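Bedroom tips from a robot study: what I'd keep

Planov, the housework research project, has published its method for teaching a robot to tidy a bedroom. I read it for the folding advice.

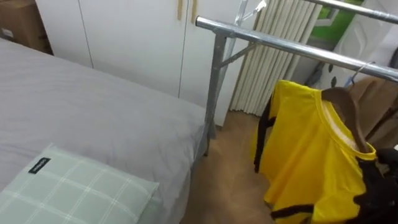 Norbert Vaněk
Household tips editor

The claim first. Planov says its system, Hoani, learned to hang, fold and make beds from 740 recorded runs by people doing the chores, and then finished 9 tries out of 10 by itself. Sounds great. Then you get to the appendix, where "finished" means the garment stayed on the hanger for 5 seconds. My shirts have to last until morning.

Almost 100 of the runs were thrown out before training, and the paper doesn't say who picked them or how. If the messy ones went, I'd expect the score to look good. I wrote to ask in October and am still waiting.

Still, people who record chores all day do pick up habits, and a few are worth stealing.

Round necklines: put the hanger in from the hem, never by stretching the collar. A wooden one with curved shoulders holds a heavy top better than wire.

Clothes rack by the bed: leave enough floor to walk between the two. Yellow and black things can share a bar when dry. Wet, I'd keep them apart, whatever the label says.

Fitted sheet: do the far corners first, then pull toward you and smooth with a flat forearm. Pillow goes on last.

One I'd skip - the paper has every garment hung with the hook facing the same way, "for consistency." Good for Hoani, maybe. It did nothing for my closet.

A rival group, Dokar, is supposed to be repeating the test with Prondidard hangers and a full night on the bar. I'll read that one too.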